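Patch notes roundup, April 26, 2026

Quick one this time, the big Harton Siege update landed overnight and half of you have already been yelling about it in the channel. So. Short version first, then the details, then league stuff.

Short version: shotguns down, smokes down, the Udell map is back in ranked, and the respawn timer got messed with again.

What changed in Harton Siege

The Pangilinan carbine. Finally. Damage drops from 27 to 25 per body shot, headshots the same as before. Doesn't sound like much but it means full-armor targets take one more bullet at any range, and that extra bullet is where most of you have been winning fights you shouldn't. Recoil untouched. Attachment costs untouched. Still the best rifle in the game if you can aim, I think, just not the best rifle in the game for people who can't.

Pump shotgun: range cut, pellet spread a little wider past the first falloff. Hip fire is fine. Jump shots are not fine, they now get the full spread penalty, good riddance.

Smoke grenades go down to 2 per player from 3. Biggest change in the whole patch for league play and it got one line at the very bottom of the notes. Teams running the triple wall on Udell are going to have to rethink the B push completely. You can still do it with two players throwing but then your entry goes in with nothing.

Respawn timer in Control: flat timer is gone, it scales with score gap now. Losing team comes back faster. Haven't played enough to say if it's good. First impression, comebacks feel cheap, but the blowouts were boring too so whatever. Give it a week.

Udell in ranked again with the east stairs moved and the window over the yard boarded up. Rotation from spawn to the yard is slower than it used to be, so call it earlier. Old lineups for the roof don't work, the skybox ceiling got lowerd and your nade just bounces back at you. Ask me how I know.

Mustance is out of the ranked pool until June. Notes say "visibility fixes" and nothing else. Still playable in customs so scrims there are ok if both teams agree.

Bugs to watch for

Spectator cam sticks on a dead player if they disconnect while the killcam is running. Back out to the lobby and rejoin, only thing that works so far. If you're casting, have a second account in the slot.

Reload cancel on the carbine sometimes eats the magazine and leaves you at zero. Happens more on bad ping it seems like. Don't cancel in matches until its fixed.

Loadouts got wiped for some people on console. Check yours BEFORE match night please.
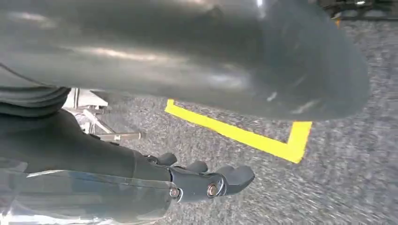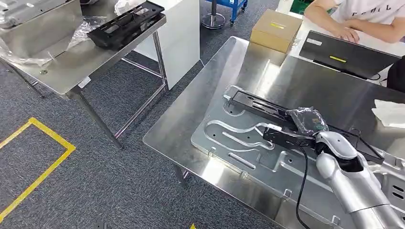
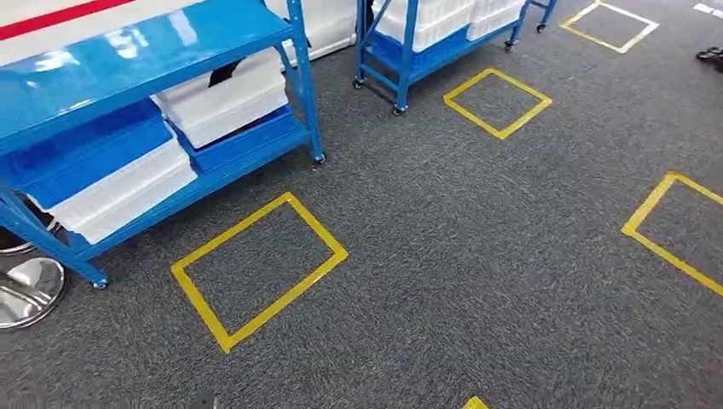 League stuff

Rule change: all league matches move to the new patch right away, no grace period. Yes I know. We tried a grace period last season and ended up with two lobbies on two versions and a replay file that wouldn't open for anybody.

Map pool for the rest of the split is the ranked pool, so Udell in, Mustance out. Anyone who already had Mustance locked as a home pick needs to send in a new one before their next match. No pick sent = the other team chooses. Not budging on that.

The smoke limit is enforced by the game so no need to report it. DO report jump-shot weirdness, some custom lobbies seem to be loading the old spread values. Post the lobby code and a clip. Clip has to show the scoreboard.

Ladder

Top of the ladder is at 1,006 points now, first time a team here has cracked a thousand. Bottom of the playoff line sits at 306, and there are enough matches left that pretty much everyone below it still has a shot. Forfeits count as zero, not minus, people keep asking.

Subs

Same as before, one sub per match, has to be on the roster page before the lobby opens. Not during. Before. If your sub hasn't played a placement match on the new patch they can still play, their rank just shows blank on the card.

Next issue whenever the hotfix hits. Send clips, especially funny Udell ones.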